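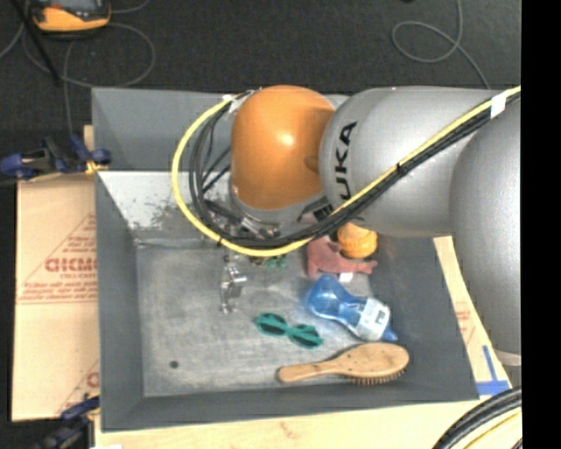 # Keeping one picking cell alive

Speaker notes, Rornley, 29 October 2019
Talk is 20 minutes plus questions. Speak slowly!!

**Start**

Good afternoon. My name is Szymon Mazurek and I look after the bin picking cell at Cestberg. Inside the house we call it Jengate, after the street where the first one was built. I did not build the first one. I came in March and I received a folder, a key and a list of faults.

I will talk about cables, about the bin and about the log. I will not talk about grasp planning. Aniela Zieliński does that part tomorrow morning and she does it better than me.

(Drink water. Wait for people at the door to sit.)

**Cables first**

- Look at the yellow cable and the black bundle next to it. They go down along the link together, then make the wide loop around the orange joint.
- The loop is big on purpose. In March it was short, and the wrist could turn to one side but not fully to the other. The arm did not complain. The connector did.
- White tape in two places, one black cable tie between them. The tie holds the black bundle firmly. The tape we can remove by hand when we change the gripper.
- Our rule: after every gripper change, move the last joints by hand control to both limits, at slow speed, and one person watches only the loop. Not the screen.
- A big loop has a price. It can hang in front of things in the bin. Our planner treats it as a fat cylinder around the wrist, so we lose some poses near the walls. We accept this.

Iker Villanueva asked me last week why we do not use a proper cable guide. We have one from Kolev, still in the box. It is stiff, and at this wrist it pulled the gripper cable out when we tested it. Maybe a softer one next year. If somebody in the room has a good one, please come to me after.

**The bin**

- Bin is clamped. Two clamps on the left side, one high and one at the corner.
- Before the clamps, the gripper pushed the bin a little each time it touched a wall. After one shift the calibration was wrong and we blamed the software for two days.
- Check clamps by hand at the start of the shift. Try to push the bin. If it moves, stop, tighten, and calibrate again.
- The sheet of cardboard under the bin is from a delivery box. I know that it is not elegant. It protects the table, and when it gets soft we cut a new one.
- The floor of the bin is scratched and metallic gray. For the depth camera this is the hardest part of the cell. We tried matte paint. The gripper removed it.

**The objects**

Please do not laugh at the sunglasses. — pause, they will laugh —

The set is chosen to be unpleasant. Dark lenses give bad depth. The blue bottle is translucent, so the camera sees partly the bottle and partly what is under it. The hairbrush is easy at the handle and bad at the bristles. The red toy animal is only a strange shape.

For maintenance the important thing is different: objects lose pieces. Take out any loose part before you start a run. A thing which falls between the fingers of the gripper can stop it from closing, and the log will say "grasp failed" and nothing more.

**The log**

- Plan for the summer test was 2,000 picks. We stopped at 1,872.
- Reason: a worn finger joint on the gripper. Maja Dudek heard it before any number showed it.
- Now the joints and bolts on the gripper are checked every 4 hours of running. It takes 5 minutes. Miłosz Dudek made a card for this and it hangs on the fence.
- Write in the log also when nothing was wrong. I had to fight a little for this.

**If there is time**

Tell the story of the emergency stop and the cleaning company. If Aniela is in the room, shorter version.

**Questions I expect**

Cycle time: say that it is in the paper, table at the end.

Why such a large arm for such small things: it was free after another project, and the reach is useful for a second bin. Second bin is not ready.

Can we have the check card: yes, give my address, Miłosz has the file in English also.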